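README - Girora packing bench recordings

Last touched in July, by the bench lead at Flukham

Hi! If you've landed in this folder you probably want to know what the recordings are, who made them and what they're for. I run the packing benches at Flukham, I'm not a data person, and I wrote this myself, so it's going to ramble a little.

What's in the folder

There are 1019 recordings, all made at our own benches during paid shifts. Each one is a short stretch of handling work: picking something up, moving it, putting it down where it belongs. We did them with hand-held gripper tools, the kind with two fingers and a camera on them, so the person does the job and the tool records it. 647 of the recordings have a written label saying what the task was. The rest don't yet, and I'd treat them as extra material until somebody gets to them.

Labels are plain text, one line each, in the words we use on the floor. That means you'll see "tote" and "basket" used for the same thing depending on who was typing. I thought about cleaning that up and then left it alone - it's how people talk, and the Montecinos site has its own words anyway.

Who made them

21 people from the day and evening shifts. Everybody was asked, and saying no was fine (a few did, and they're still on their regular benches doing their regular work). We kept recording to short turns because the grippers get tiring on the wrist well before you'd expect. If you're planning something like this at your own site, please put the breaks in the schedule and don't leave it to people to ask.

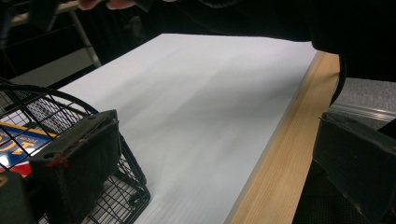
The other thing I'd plan for is how slow it feels at first. Someone who can clear a bench half asleep suddenly has two stiff fingers in place of a hand, and it's humbling! I was terrible at it. Flat packages were my nemesis, and I still pinch them at a bad angle when I'm rushing. Those clumsy tries are in the set too, with "retry" in the label, so please don't filter them out without having a look first.

What it changes for us

I get asked this more than anything about file formats, so it gets its own section. The plan is for the Girora arm to take over the repeat picking on the late shift, which is the job people trade away whenever they can. What we've agreed in writing is that no one loses hours during the trial, and that the people who recorded get first pick of the arm-minding jobs. Training for those is on the clock.

I don't know what happens after the trial. I've said so to the crew and I'm saying so in here. Some folks are excited, some are worried about their hours, and a couple are both on the same afternoon. What I have noticed is that we talk about the work more than we used to. People who never wrote anything down are now arguing over the right way to set a package in a basket - and a lot of it was news to me after all these years.

Please don't

- use these recordings to time or rank anybody
- try to work out who is holding the tool
- share the unlabeled part outside Girora and Lemach

Known problems

The clock on one of the tools was wrong for a while, so sort by recording number and ignore the timestamps. 9 recordings have no sound where the others do. Lighting is whatever we had on the bench that shift. Lemach is storing the master copy, so if your count doesn't match mine, ask them for a fresh one before you start hunting for missing files.

If you find a label that's plain wrong, send me the recording number and what you think it should say. I go through those when the evening shift is settled in.

Contact: Flukham bench office | © Girora project, Flukham | Back to top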